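Mixed-item bins: notes for slides 4 to 6
Speaker: Veronika Sárközi, Grornside

Start with the bin, before any produce. Sloping sides, flat floor. Items drift toward the middle when the bin is moved. Say that the floor gets scuffed first and that this is normal wear.

Pause for the Harnent question if it comes up. Answer: same footprint, 12 in a stack.

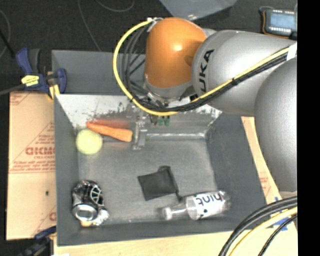

Page 3

Carrot in the upper left, lying at a tilt, thick end lower. Point to the far wall: dark scratches, chipped patches. Grornside logs wall wear separately from floor wear. Nearly 4,000 bins inspected up to June.

Carrots go in singly with small mixed goods. Soft items go in a second bin. Do not read out the Ekex table; Fadime Dursun covers it in part 2.

Next slide: washing and drying racks.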